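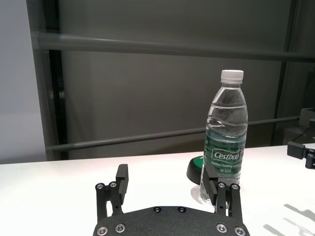 Wrist view, water bottle task

December 20, 2024

I have wanted to write up the bottle result for weeks, and the last batch of numbers finally came in, so let's go!

Quick recap for anyone new. Urkach is my two-arm imitation learning project. I record demonstrations, train one policy for both arms, and see how far I can get with a small pile of data. Back in August I had 200 demonstrations of the same job (one arm picks up a water bottle, hands it to the other, the other sets it down) and a policy that was pretty good at everything except the first grasp. It would close a little early and nudge the bottle instead of holding it.

My guess was that the policy leaned too hard on the overhead view. Clear plastic is a pain from up there. So I tried something very simple, which I call Trurnum: during training, I randomly blank out the head camera for short stretches, more often as the hand gets close to the object. The policy has to learn to finish the grasp from the wrist view alone. It's a tiny change, 26 lines including the comments, and I kept the network and the training schedule exactly as they were.

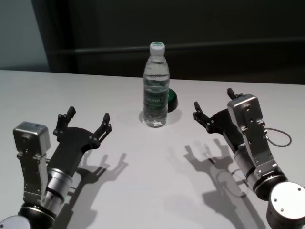 The head camera still matters a lot for the early part of the motion, and I don't want to oversell the wrist. Choosing which arm goes first is a decision about the whole table, and a wrist camera just can't see enough of it. With the bottle standing roughly midway between two open grippers, either arm is a fair choice, and the old policy used to dither in setups like that. Shadows of both arms fall across the white tabletop too, so I added brightness jitter to the head images (wish I'd done it sooner).

Anyway, the result! I ran 239 trials of each policy, and missed first grasps dropped by a factor of 2. I reran the baseline because I didn't believe it. Same story. The handoff didn't improve at all, which makes sense to me, as the blanking is tied to the approach.

Next up is trying the same trick on Bayram, my cup stacking set, and then cleaning up the Nistano training code so I can post it. If you've tried camera dropout with a different schedule, please leave a comment, I'd love to compare curves.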